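Minutes - Sterwood House residents' meeting
Wednesday, July 8, 2026, 7 p.m., second floor lounge
Present: 12 residents, house manager, note taker

## 1. Minutes from June

Approved with one change. The dryer repair was billed by Vidal, not Plemico.

## 2. Laundry room

Clean clothes are still being left on top of the machines. Agreed that anything there after 30 minutes may be moved to the shelf by the door. The second washer is working again but should not be filled past the line.

## 3. Clothing swap

The swap is on for the end of the month. The house fund will pay up to $168 for hangers and two folding racks from Trolora. Quote to be checked before ordering.

Clothes should come down clean and folded. Jeans go in one stack by size, waistband facing out, with elastic waists kept apart from the zip and button ones. Several people asked for a place to sort before the day. The spare bedroom can be used, and the bed is fine for laying things out as long as shoes stay off the pink bedding.

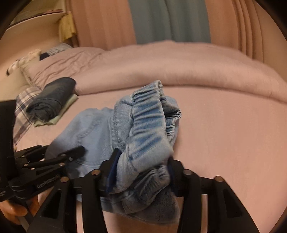 ## 4. Storage closets

Winter coats and spare blankets need labels with a room number. Unlabeled bags will be put out for the swap - a reminder goes on the board this week.

## 5. Other business

Hall light outside room 2 is flickering. House manager to call it in.

Meeting closed 7:50 p.m.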